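Chapter 4
Folding and Putting Away

When I was an apprentice in the linen room at Undden, my teacher, Vasco Paiva, would not let me touch a sheet for the whole of October. I was to watch, he said, and to carry, and I grumbled about it to everyone who would listen -- my poor mother most of all! It was only much later, when I had a room of my own to run and 3000 towels to get through, that I understood how much I had picked up simply by standing there.
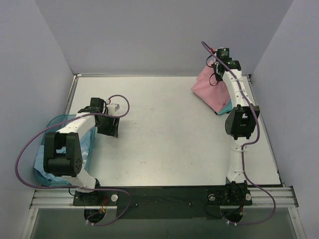

Folding begins with a bit of clear space, and most of us at home are terribly stingy with it. We fold on our knees, or on the corner of a bed already covered in socks, and then wonder why the edges wander. Keep what is waiting off to one side and what is finished well away from it, as with the crumpled light blue fabric in the teal basket at the left and the folded pink cloth near the far right corner, and leave the middle bare for the piece you are working on.

In this chapter we will start with small square cloths, which are wonderfully forgiving, and work our way up (slowly, I promise) to the fitted sheet.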